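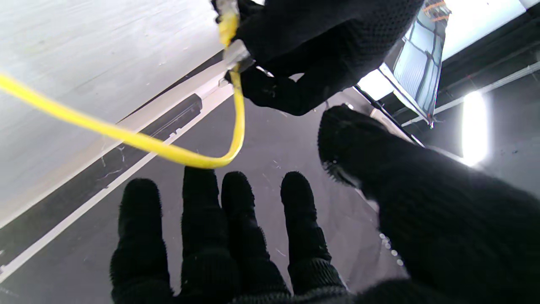

長いケーブルは、どのように巻いてしまえばよいですか。

ケーブルがもともと曲がりたがっている方向に合わせて、大きめの輪にゆるく巻きます。きつく折り曲げず、コネクタの根元には力をかけないで、最後に面ファスナーのひもで軽く留めれば十分です。

四月から、私は家のケーブルを少しずつ片づけています。日本語で「片づける」という動詞を覚えたのはずいぶん前ですが、意味を体で理解したのは今年になってからかもしれません。机の下の引き出しを開けると、黒、白、灰色、黄色の線がからまって、ひとつの大きな鳥の巣のようになっていました。充電器を一本取り出したいだけなのに、巣がまるごと持ち上がってくるのです。

最初の夜は、ほどくだけで終わりました。引っぱると結び目が固くなります。ドイツにいる友人のTimo Weidemannに電話でこの話をしたら、「端を探すな、まず全体をふわふわにしろ」と言われました。彼のドイツ語をそのまま訳したので、変な日本語だったらすみません。かたまりを床に置いて、パン生地を広げるように外側へゆっくりほぐしていくと、そのうち端が自分から出てきます。コネクタが四角くて大きいものは途中で引っかかるので、そこだけは先に輪の中を通してやります。

巻き方については、私は長いあいだ間違えていました。手のひらとひじの間にぐるぐる巻きつける方法です。父のKnut Hagedornが庭の延長コードをいつもそうしていたので、それが正しいと思っていました。しかしこの方法だと、毎回同じ方向にねじれがたまります。次に使うとき、線がくるくると暴れて、床にまっすぐ寝てくれません。

今は「8の字巻き」を練習しています。「8の字」というのに、できあがりは普通の丸い輪に見えるところが、私にはおもしろいです。順番に巻いた輪の次に、手首を返して裏向きの輪を重ねます。表、裏、表、裏、と小さい声で言いながらやります。慣れるまでは時間がかかりますし、途中で電話が鳴ると、今どちらだったか忘れて最初からやり直しです。短いケーブルには必要ありません。でも廊下を通すような長いものは、この巻き方にしてから、端を持って軽く投げるだけでするすると伸びるようになりました。

輪の大きさも気をつけています。引き出しに入れたい気持ちが強いと、どうしても小さく巻いてしまいます。小さい輪は見た目がかわいいけれど、曲がり目がきつくて、線がかわいそうです。私はどんぶりより小さくしないことに決めました。引き出しに入らない分は、玄関の横のフックにかけています。

留めるものは、駅前の店で面ファスナーの結束バンドを買いました。7本入りで、ほぼ600円でした。安いとは言えないと思います。それまでは輪ゴムを使っていましたが、夏を越えるとべたべたして、線にくっついてしまいます。針金のひもは片手で留められて便利だったものの、先が曲がって服に刺さったのでやめました。面ファスナーは、片方の端をケーブルに留めたままにできるのがよいです。使っている間もなくなりません。

ラベルのことも書いておきます。同じ灰色の電源アダプタが2個あって、片方はCuderoの小さいスピーカーのもの、もう片方はもう手元にないAckermannのランプのものでした。形が似すぎていて、私は何度も間違えました。今は紙のテープに機械の名前を書いて、コネクタから少し離れた場所に旗のように貼っています。コネクタのすぐそばに貼ると、差すときに指にあたってじゃまでした。字は妻が書きました。私のカタカナは「ソ」と「ン」が同じ顔をしているそうです。

色は、思ったより役に立ちます。黄色い線は床の上でよく見えるので、足を引っかけにくいです。私は見た目のために白いケーブルばかり選んでいましたが、白い壁のそばの白い線は、暗くなると本当に見えません。夜の11時にお茶を持って歩く人には、目立つ色のほうが親切だと思います。次に長いものを買うときは、たぶん黄色にします。

捨てるかどうかで迷うものは、まだ靴の箱に入っています。Olivmontのお菓子の缶も同じ目的に使っていましたが、缶はふたを開けるたびに大きな音がして、家族に人気がありませんでした。何に使うのか分からない線が、その箱の中に2本残っています。どちらも先が平たくて、家にあるどの機械にも合いません。妻は「もう捨てたら」と言います。私は、捨てた次の日に必要になる気がして、まだ決心できないでいます。

そういえば、「ケーブルをまとめる」と「ケーブルを束ねる」はどう違うのか、まだよく分かりません。私の感じでは、束ねるほうは何かで縛っていて、まとめるほうは一か所に集めただけでもよさそうです。もし違っていたら、コメントで教えてください。今週は、テレビの裏をやる予定です。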